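Furnished lounge hire: common questions

Do we have to clear up before we leave?
Yes. Tissues, wrappers and cups go in a bag. Please leave nothing on the coffee table.

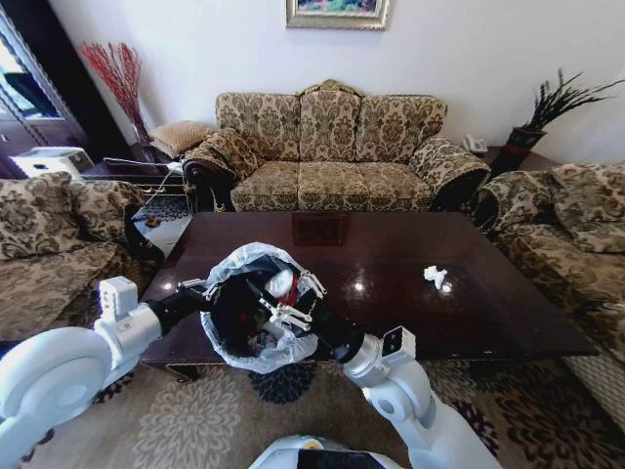
How are the lights and windows set?
The ceiling downlights can stay on. Shut the windows before you go — the room is high up.

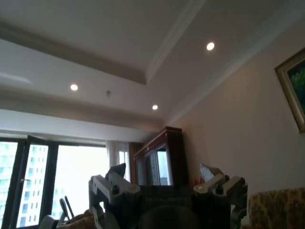 What about drinks?
Soft drinks are fine.

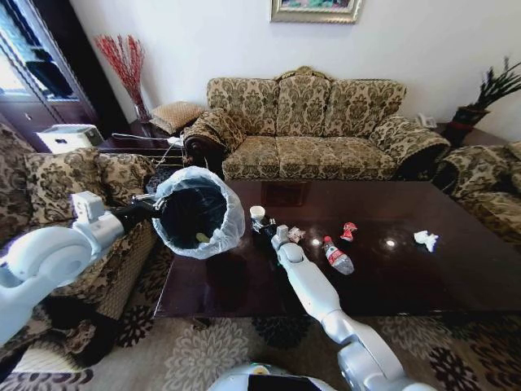

Nadach charges 15 pounds for cleaning if rubbish is left. Bottles and cans like the ones on the table count as rubbish, even empty. Fold the new liner over the rim of the bin.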